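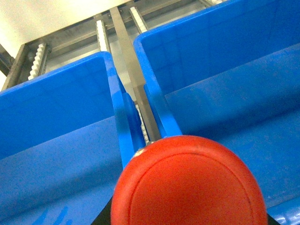 Chapter 4
Ice Sheets and Polar Travel

4.1 Introduction

An ice sheet is a body of land ice large enough to bury the terrain beneath it and to flow outward under its own weight. Smaller bodies of the same form are called ice caps. Both are visited by scientific parties and by paying travelers, and the physical properties of the ice set the limits within which either group can move.

This chapter treats the surface of the ice as a route. Sections 4.2 and 4.3 cover snow accumulation and the change from snow to firn to solid ice. Section 4.4 deals with crevasses. The remaining sections apply this material to the Gatcombe traverse, a ski route of 27 stages described by Savvas Kalogeropoulos in his field notes and used as a case study throughout the book.
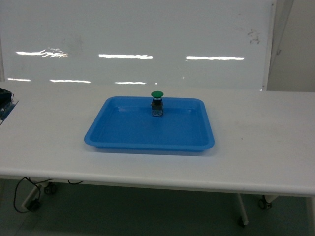
Ice moves from areas where more snow falls than melts toward areas where the reverse is true. The boundary between the two is the equilibrium line. Flow is slow near the center of the sheet and faster toward the margin, where the ice may be channeled between mountains into outlet glaciers. The flat base and raised lip of a shallow tray, such as the blue one on the white table, give a simple model of a basin ringed by higher ground: material collects on the floor until it is deep enough to pass over the lowest part of the rim. Real basins have an uneven rim, and the ice leaves through the gaps first. Pacheco Glacier, which drains the basin crossed in stages 9 to 14, is of this type.

Surface slope matters more to the traveler than total height. The traverse begins at Andow Hut, at an elevation of 425 meters, and the first camp stands at 449 meters. The difference is small, but the ground between them includes a short steep section with open crevasses in June.

Key terms

Accumulation zone: the part of an ice mass that gains more snow in a year than it loses.
Firn: snow that has survived at least one melt season and has begun to compact.
Outlet glacier: a channel of faster ice draining an ice sheet or ice cap.

4.2 Accumulation

Snowfall is measured at fixed stakes set along the route. The record used in this section comes from the Cladura stake line.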